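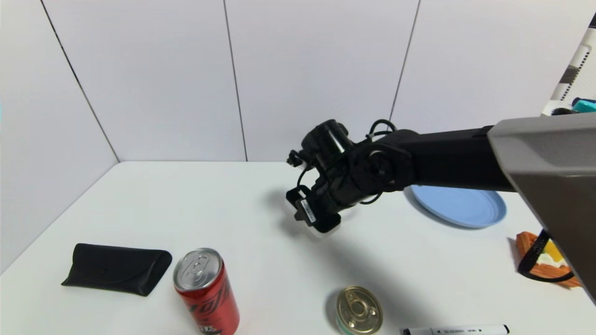 About the Hinar Lab

We're a small robot learning lab on the second floor of the Rastogi Building, and we study one thing that we find endlessly interesting: how a robot arm can learn to pick up objects it has never met, from very few tries.

Our method is called Skadero. Most grasping systems we grew up with were trained on huge piles of attempts, and then stumbled the first time somebody put a new kind of can on the table. Skadero starts from the other end. A person guides the arm through a short set of demonstrations, the system builds a rough guess about where each object can be held, and then it goes looking for the places where that guess is weakest. Those are the grasps it practices. We love this part! You can watch the practice list change over a morning as the arm gets more sure of itself with one object and starts spending its time on another.

What we work with

Our test tables are plain and white, with white panels for walls, and what goes on them is ordinary stuff. Drink cans, a short tin with a pull ring, a marker, a soft eyeglasses case, a round plate, wooden toys. A flat plate and an upright can ask for completely different approaches from the same gripper, and an eyeglasses case gives when you squeeze it (which is wonderful for finding out what your force model got wrong). We spread things out across the table and change the layout between runs.

What we've found so far

With 300 demonstrations, Skadero picked up unfamiliar objects on the first try 76 percent of the time. Our older method, trained on the same 300, did noticeably worse on anything flat or thin, and that gap is what convinced us to put all our effort here. When we allow a second try, the number goes up to 80 percent. We had hoped for more from that second try, and Sadia Mohmand has spent most of the spring going through the failures. Many of them come from the arm repeating nearly the same grasp, so she is now teaching it to treat a miss as information and come in from a different side.

Thin objects lying flat are still our hardest group. Clear plastic is a close second. We keep a page of failed runs next to the good ones, and visitors usually end up asking more about the failed ones.

How we got here

The lab grew out of a student project called Flurero, a sorting arm that could handle exactly one size of wooden block and was very good at it. Sadia built most of the first version and stayed on to lead the grasping work. A lot of the Flurero code is still running under Skadero, including a calibration script with comments that make us wince a little.

Come and see it

We open the lab to visitors every April, and school groups are welcome the rest of the year if they write ahead. Bring a small object from home if you like, something that fits in one hand and won't mind being dropped. Students who want to join a project can stop by at 3 p.m., when we reset the tables and go over the day's runs together. You don't need a robotics background, and several of us came in from other subjects.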